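Subject: Re: [low-cost-arms] Wurkton kit, simulation bundle vs. hardware

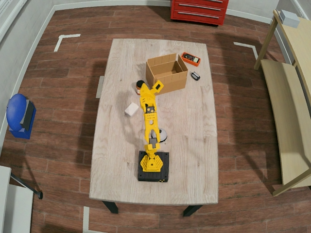 Can the simulation bundle be bought and used before the arm itself arrives?

The bundle is sold as a separate license and runs without any hardware attached. The joint names and command format match the real controller, so scripts written against it load on the arm unchanged.

That covers the question that has come up most on this list since July. The rest of this message is a reply to the points quoted below, from someone who has now had the Wurkton kit and the bundle for one term of bench work at the Irkosik lab.

> We are looking at the Wurkton kit for a teaching lab, 20 seats,
> with the Kovon simulation bundle on each seat and two physical
> arms shared. Before we commit I would like to hear from anyone
> who has used both. Specifically:
>
> - Does the simulated gripper behave enough like the real one
> that a box-packing exercise carries over?
> - How much of the scene can be edited without the paid tools?
> - Is the printed version strong enough for daily use?
> - What did you have to buy that was not on the parts list?
>
> The vendor's answers were polite but short on detail.

Gripper. Carry-over is partial. Free-space motion transfers well once the joint offsets are set. Contact does not. The default friction on the fixed jaw is too high, and small objects stay in the grip at angles where the real jaws let them go. We lowered the value until a simulated drop test agreed with the bench, which took an afternoon. For a packing exercise the box walls matter more than the grip. The stock cardboard box is a rigid body, flaps included, so a finger that touches a flap is stopped dead. A real flap gives. Students who tune their approach height in simulation end up too cautious, and that is acceptable for a first lab. If you want them to learn about flaps, use the physical arm.

Scene editing. Objects can be moved, rotated, swapped and removed from the plain text scene file, no paid tools needed. The same goes for lighting and the table texture. What you cannot do without the paid editor is import a new mesh with its own collision shape. You can import the mesh, but it gets a bounding box, and for anything with an opening that is useless. Note that object poses are given relative to the table center and the arm pose is given relative to the floor. This is documented on page 40 of the manual and nowhere else.

Randomization works from the same file. Position jitter is set per object, in millimeters. Leave the tall items out of it, or keep their range small – the placement check looks only at footprints and will put a bottle where the forearm has to pass.

Printed parts. We ordered one set from Wurkton and printed the other at 25 percent infill. Both are still in service. The part that wears is the shoulder bracket, at the two screws that hold the servo. Print spares of that one. The base bracket has given no trouble. Screw the base plate down and do not rely on clamps, because the arm at full reach will walk a clamped plate across the bench over the course of a session.

Things not on the parts list:

- a second power supply, if you run leader and follower together
- thread lock for the horn screws
- longer servo cables for the wrist (the supplied ones bind at full roll)
- a USB hub with its own power

We got the cables from Lapiņa, who cut them to length. Delivery was quick and the connectors have held up.

Performance. On the lab machines, which have modest graphics cards, one arm and a populated table run at real time with one rendered camera. Two cameras bring it below real time unless shadows are turned off. Turning shadows off is fine for scripted work. It is a poor idea if the images are going to train anything, as a policy trained without shadows did noticeably worse on our bench.

Licensing. The teaching license is per seat and is checked at launch over the network. If your lab is behind a proxy, ask Kovon for the offline file before the term starts. Ours took long enough to arrive that the first session was run on the trial version, with its time limit.

For 20 seats I would buy the bundle as planned. Two shared arms is on the low side if every student has to run a final script on hardware within one lab period. Either add an arm or stagger the groups.

I can post our edited scene file and the friction values if there is interest. They are for the current release only – the parameter names changed from the previous one.

--
low-cost-arms mailing list | Contact the list owner | Copyright remains with the individual posters | Back to top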